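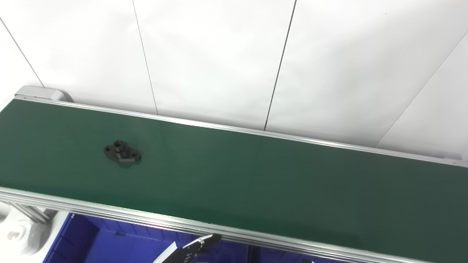
Clarkar flat belt conveyor, green belt, with a single black flanged part on the surface.

Category: Conveyors > Belt conveyors > Light duty

Search products, part numbers...

Clarkar light-duty flat belt conveyor

The Clarkar is a straight, flat belt conveyor for small components. It is intended for inspection benches, kitting stations and short transfers between machines where parts arrive singly or in low numbers. The running surface is a matte green belt carried between grooved aluminium side rails. Grey end caps cover the roller housings.

The standard unit is supplied assembled and tracked. Belt tension is set before dispatch and should be checked after the first 13 hours of running, then monthly. Tension is adjusted at the tail end with two M8 screws, which must be turned by equal amounts. Unequal adjustment will cause the belt to drift towards the slacker side and wear against the rail.

Specification

Nominal length: 2,000 mm
Overall height of side rail: 142 mm
Speed settings: 9, selected at the controller
Direction: reversible
Belt finish: matte, green
Side rails: extruded aluminium, T-slot on outer face
Supports: aluminium legs, adjustable feet

The drive motor is mounted under the belt at the discharge end. It can be moved to the opposite side on request, at the time of order only. The controller is housed separately on a fixed lead and may be attached to either leg with the bracket supplied.

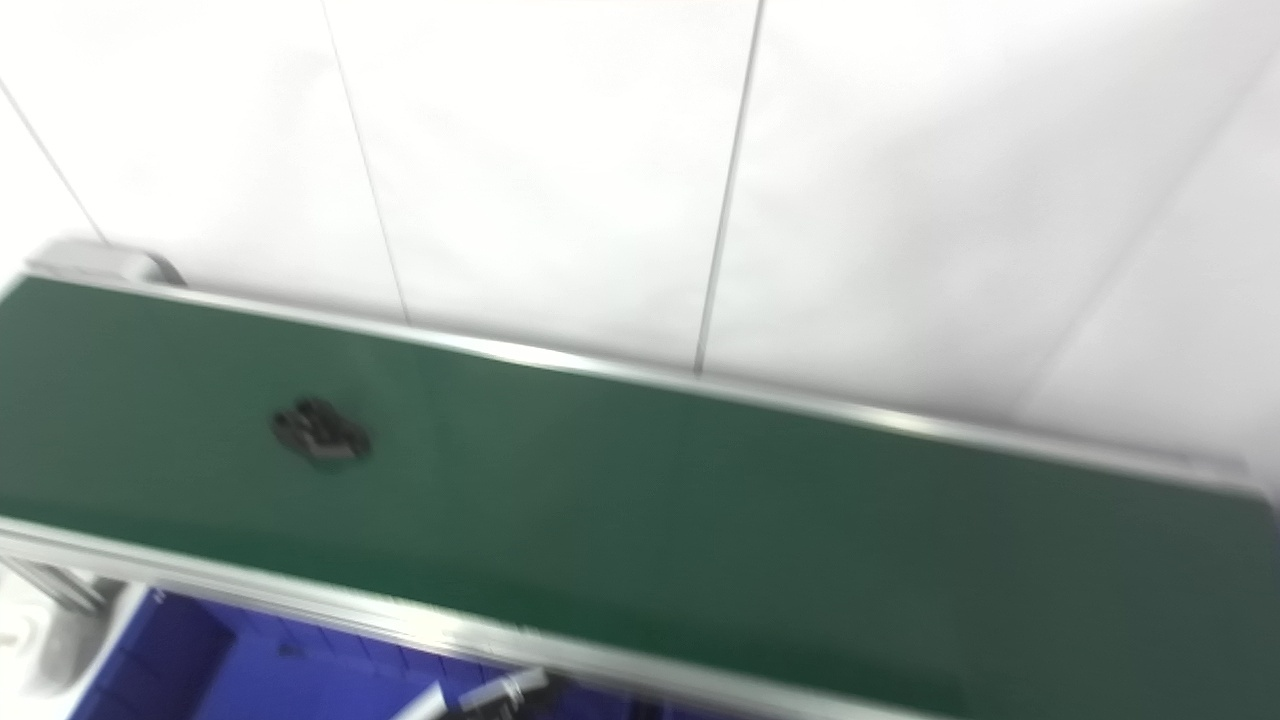
Belt colour affects how easily small parts are picked out by eye and by sensor. Green is the default, as most of the machined and moulded components handled on this model are black, grey or bright metal. A small dark item lying nearer the far rail than the front edge still stands apart from the surface, and the matte finish keeps reflections from overhead lighting down. White and blue belts are available under separate part numbers. Sensor thresholds should be set again after any change of belt colour.

Loading

Parts may be placed by hand or fed from a chute. The belt has no cleats, so round components that are free to roll should be carried in a tray. Flanged parts and brackets with a flat underside can be placed directly. Keep long parts parallel to the direction of travel where possible – a part lying across the belt may catch the guide rails if these are fitted.

Do not load the belt while it is stopped and then start at full speed. Begin at setting 1 and increase once the belt is moving.

Accessories

Nestetti side guides clamp into the T-slot and can be set at any point along the rail. The Givuven photo-eye kit uses the same slot and includes two sensors, two reflectors and a terminal block. Both can be fitted without drilling. Legs are offered in fixed and castor versions; castor versions must be locked before the drive is switched on.

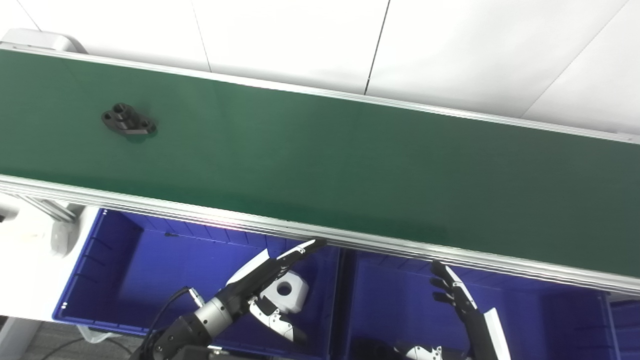
Can the belt be replaced without removing the side rails?

The near rail has to come off, but the far rail stays in place. Release the tension fully, remove the four bolts at the legs and slide the old belt out sideways. Fit the new belt with the arrow on its underside pointing towards the drive end, then refit the rail before tensioning. Allow 40 minutes for two people.

Cleaning

Wipe the belt with a damp cloth and mild detergent. Solvents will harden the surface and must not be used. Swarf should be brushed off before wiping – do not use an air line, which drives particles under the belt and into the rollers. The rail grooves can be cleared with a narrow nylon brush.

Technical contact: Kaede Fukuda, conveyor products. Spares and belts: Valdemar Ladefoged. Please have the serial number ready, printed on the plate beneath the drive end.

Data sheet revised 2019-09-03

Share 9 Comments 0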